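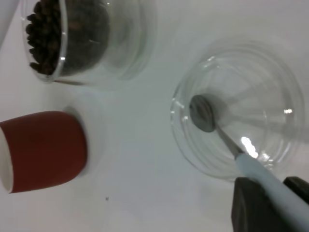
Figure 5.1 Spoon task, wrist view. The gripper holds the handle; the head of the spoon is within the clear round glassware. Coffee beans at upper left, red cup below them.

Chapter 5
Assessing a Packaged Manipulation Kit

Contents of this chapter
5.1 What is being bought
5.2 The task set
5.3 Reading the supplier's claims
5.4 Setting up a trial
5.5 Scoring and records
5.6 Cost over the service term
Problems

Terms introduced: task set, grasp site, reset, intervention, trial sheet, service term

Chapters 3 and 4 treated the arm and the gripper as separate parts, each with its own data sheet. Many buyers never meet them that way. They are offered a kit, in which the arm, the fingers, the cameras, the control software and a support plan arrive under one order number. The methods of the earlier chapters still apply, but the buyer often can't test one part without the rest, and the supplier's figures usually describe the kit as a whole.

The kit used as the running case in this chapter is the Orneck bench kit, sold by Clositetti. It is a single-arm kit meant for light work on a tabletop. The control software is called Estitz and is licensed by the year. The fingers are from the Song series and come in two lengths. The shorter pair was used for all of the trials reported below. Readers with access to another kit can follow the same steps, replacing the names and limits with their own.

5.1 What is being bought

A kit quotation should be split into hardware, software and service before any other work is done. In the Orneck quotation the three are printed as one line. The supplier gave a split on request. Where a supplier won't give one, the buyer should assume that the software license ends with the service term and price the kit accordingly (see Section 5.6).

The quotation should also state which camera mounts are included. The Orneck kit is offered with a wrist camera as standard and a fixed camera as an option. The difference matters for assessment. A wrist camera gives a close view of the fingers and of whatever they hold, but objects leave its view as the arm moves. A fixed camera keeps the layout in view and gives much less detail at the grasp. A buyer who intends to check failures after the event needs both, and the option should be priced in from the start.

5.2 The task set

A task set is a written list of jobs that the kit is expected to do, each with a start layout, an end condition and a time limit. The set used here has 16 tasks. Five of them involve a tool held in the gripper, and these are the ones that separate kits most clearly. Picking up a block tests the grasp alone. Using a spoon tests the grasp, the position of the tool within the grasp, and the control of a point well beyond the fingertips. 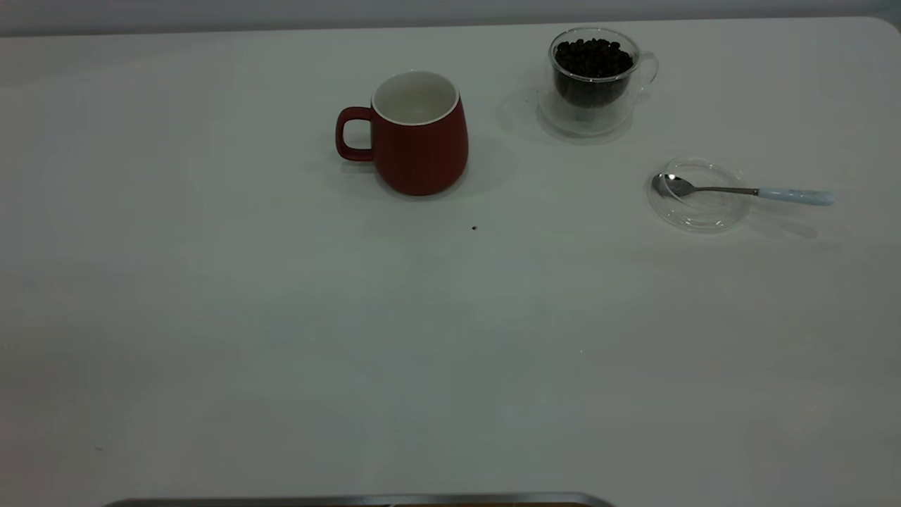

The layout for a tool task must be given in enough detail for a second person to repeat it. "Spoon near the cup" isn't a usable start condition. The trial sheet should record which way the handle points and what the head of the spoon rests on, together with the fill level of any container. For the spoon task the sheet also names the grasp site, meaning the part of the object that the fingers are expected to close on. The site chosen here is the handle. It is thicker than the shank and gives the fingers more to hold.

Clear glass is included in the set on purpose. Its outline changes with the lighting and with what lies behind it, and a rim that is plain in one view can be nearly lost in another. Kits that depend on depth sensing often return gaps or false heights over glass. The Orneck manual lists transparent objects as supported "under even light" and doesn't define the phrase. Section 5.4 describes a simple way to fix the lighting between runs, so that a supplier and a buyer are at least arguing over the same conditions.

Small loose items such as coffee beans raise a separate matter. The end condition has to say how spilled material is scored. In this chapter a bean on the table at the end of a run is a fault, but the run is still counted as complete if the rest of the end condition is met. Stray material present before the run is noted on the sheet and left out of the score.

5.3 Reading the supplier's claims

Clositetti states that Estitz was tuned on 875 recorded runs. The number can't be used as it stands. It doesn't say how many tasks the runs cover, whether failed runs were kept, or how far the layouts were varied. Shengli Lü, who compiled the trial sheets for this chapter, put those questions to the supplier in September. The reply covered the first of them only, and it is reprinted with the blank sheets at the end of the chapter.

A claim of this kind should be copied to the trial sheet word for word, with the missing terms marked beside it. The buyer then chooses trials that bear on the gaps. If nothing is known about variation in layout, the start positions should be varied early, before time is spent on repeat runs of a single layout.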